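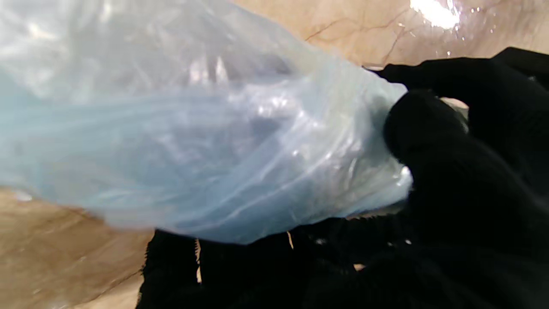
A big clear bag on the marble-patterned top.

Feb 9, 2023

Since August I try to keep less plastic in my home. I don't say "zero", because I know myself. I live in a small apartment near Morrison, and the shop where I buy most of my food, Skuketti, packs almost everything. Even three lemons come in a net with a label.

So I made one simple rule: a bag that enters the kitchen must be used again before it leaves. Bread bags hold the vegetable peels. The big ones go over winter blankets, and they do this job very well. For rice and lentils I walk to Kumia, where you can fill your own jar. A jar of mine weighs 433 grams empty, and the lady writes it on the lid with a marker, so I don't pay for the glass.

The walk is about 2 kilometers, and in the rain I don't always go - I must admit this.
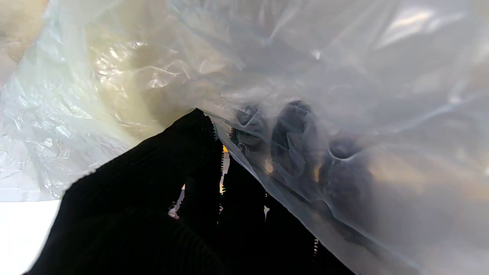

Can you wash thin plastic bags and use them again?
I do it with the ones that held bread or dry food, in cool water with a drop of soap, and I hang them open over a bottle until the next day. Bags from raw meat I throw away.

My mother washed bags like this when I was a child, and I was ashamed when friends came to visit. Now I have the same line of bags above my own sink. My neighbor asked me for the address of Kumia last week, and we will go together when the weather is better. I still need to find where to buy oil without a new bottle each time.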